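Chapter 7
Choosing a Gripper by Trying It

By now you've read plenty about grippers on paper, and I do hope you're itching to see one pick something up! Catalogs are a fine place to begin – we'll come back to them – but a toy kitchen will teach you more in an afternoon.
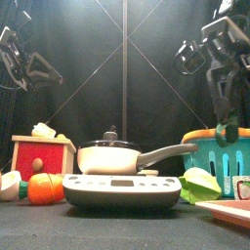
Figure 7.1 Two arms over the toy kitchen, green fingers above the basket rim.

In this chapter we compare the Monti and Palley fingers over 353 trials, keeping the same arms and the same kinds of toy food throughout, and we score a grasp only when the piece is lifted and held.

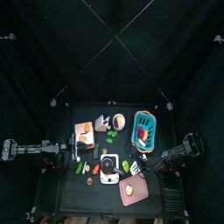 Gemma Sartori would have you run 50 trials before changing any setting at all, and she told us that most of her early mistakes came from fiddling too soon.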